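Notes on demonstrating by hand, part 3

I have dropped teleoperation for anything involving small objects. On the Hellik arm the leader-follower setup had enough lag that I overshot every grasp, and a session of 60 attempts left me with 47 usable episodes and a sore wrist. Hand-held grippers are faster. The operator does the task directly, the finger opening and the wrist pose get recorded, and the retargeting to the arm happens offline.

The cost is in tracking. Pose comes from the fiducial markers on the grippers, and a marker that turns too far from the camera gives a jumpy estimate or none. I now practice each motion slowly before recording, to find out where the pattern drops out. Changing the approach angle usually fixes it.

Small cups figure in both setups, one at a sink and one on a board on the floor:
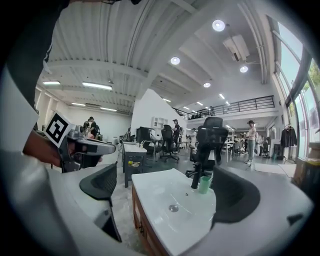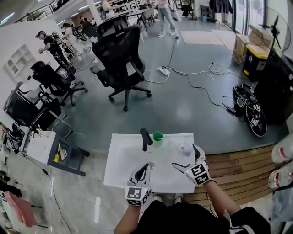

On the software side, Clukero now rejects any episode with a tracking gap longer than 70 ms. The old limit was looser and let through trajectories with visible steps in them, which the policy learned faithfully. Tightening it cost me part of the October data. The remaining set is roughly 800 episodes, and training on it gives smoother reaches than the full set did.

Still open: gripper width calibration. The zero drifts over a session, and I have been correcting it by closing the fingers fully at the start of each episode. Gunawan has a routine for this that I have not ported yet.

Contact | © 2021 Selitz Notes | Back to top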